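Trimau bimanual fruit transfer study: frequently asked questions

What does the study measure?

It measures how a two-arm policy trained only on hand-held gripper demonstrations performs when it moves small, mixed objects between a plate and a soft surface. The main outcome is the share of items released inside the target region without a regrasp. The secondary outcome is the rate of contact with items that were not selected.

How many demonstrations does the data set contain?

The released set holds 1277 demonstrations. A further 200 were held back for evaluation and are not distributed.

Were the demonstrations collected in a laboratory?

No. Collection took place in homes in Nosdale. Operators worked on beds, counters and low tables as they found them, with the rest of the room left in view. An earlier pilot on a fixed bench gave policies that lost accuracy as soon as the background changed.
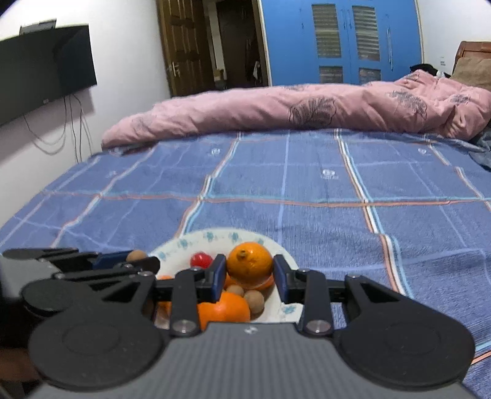 Both grippers at the plate, one with jaws open around the large orange. Plaid sheet condition.

Why fruit?

Fruit gives a spread of size, stiffness and surface finish at low cost. A cherry tomato and a large orange call for different jaw openings, and both will roll if the release is early. Rigid test blocks did not separate the policies we compared: every one of them scored near the ceiling.

Why a bed?

A mattress gives way under load. The height of an item changes when something is set down next to it, so a planner that assumes a flat plane will close too high or too low. Patterned fabric is also a hard case for depth estimation. We report plain and patterned covers separately.

How are the two hands assigned?

The operator decides. No rule ties the left or right gripper to a given item, and the two may work at once. Each trajectory is stored in its own wrist frame, with the relative pose between grippers added as an input. Removing that input was the most damaging ablation in the study.

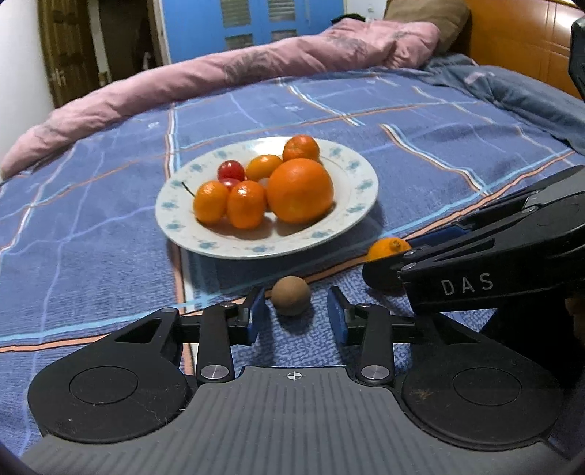

Relative pose matters most when both grippers are near the same item. With it removed, the policy tended to send both arms to one target and then stall. Single-arm segments were largely unaffected, which is why results on single-arm benchmarks should not be read as evidence about this setting.

What is the policy architecture?

A diffusion policy with a shared image encoder for the two wrist views. It predicts action chunks and replans after 4 executed steps. Longer execution windows gave smoother motion but more missed grasps on round items.

Does the policy see the whole room?

It sees only what the wrist cameras see. There is no overhead or third-person view in training or at test time. The wide field of view brings in a good deal of background, and we do not crop or mask it.

How is clutter handled?

Scenes are graded by spacing. In the tightest grade, items touch or hide one another from at least one wrist view. Grading is done by hand from the first image of each episode.
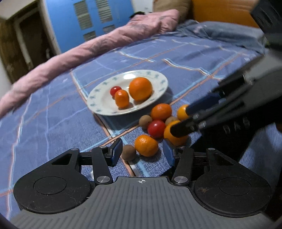 Partial occlusion was the main source of error in this grade. The usual failure was a jaw closing on the correct item while the finger pushed a neighbor away. We count the grasp as a success and log the push under the secondary outcome – readers comparing our figures with other work should check how such cases are scored there.

How many test surfaces were used?

Nine, none of which appear in the training set.

Which baseline was used?

The Swanson baseline, retrained on our data with its published settings. We made no changes apart from the second wrist view.

Can I use the data with different hardware?

Yes, if the jaw stroke is similar. Gripper width is stored in physical units. The Sollgate loader includes a remapping script, but it has been tested only on parallel jaws.

Will there be another release?

An update with corrected timestamps is planned for April. Episode numbering will not change.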